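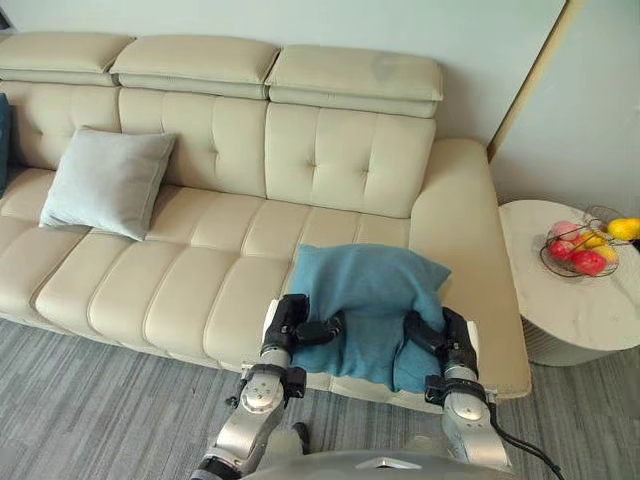

Page 2 of 5

About Clestier

Clestier is an independent language school in Nakpan. We opened in September with one evening French class and now teach more than 60 adults a term, in French, Italian and Japanese.

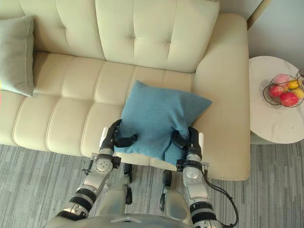
Classes run for two hours and stay small. New students do a short placement chat before enrolling. Fees cover the workbook but not the optional exam.
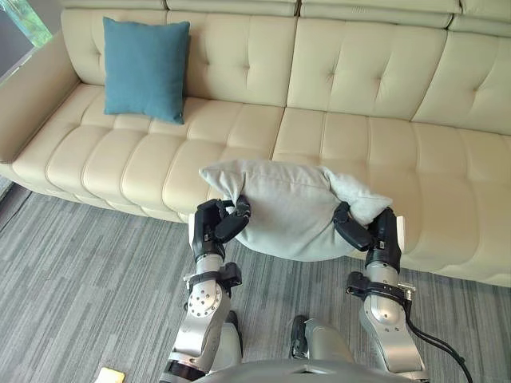
Takis, from the intermediate Italian group, wrote to us that the homework was heavier than expected but the speaking practice made up for it. We have since trimmed the homework in the first five weeks. 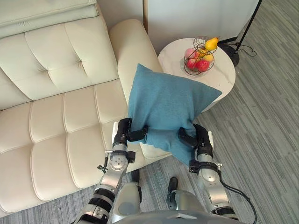
Enrolments are taken online or at the office, Suite 204, Pidedance Centre. Concession rates apply to pensioners and full-time uni students. If a class is cancelled, we refund it in full or move you to another group.

Last updated November 17, 2022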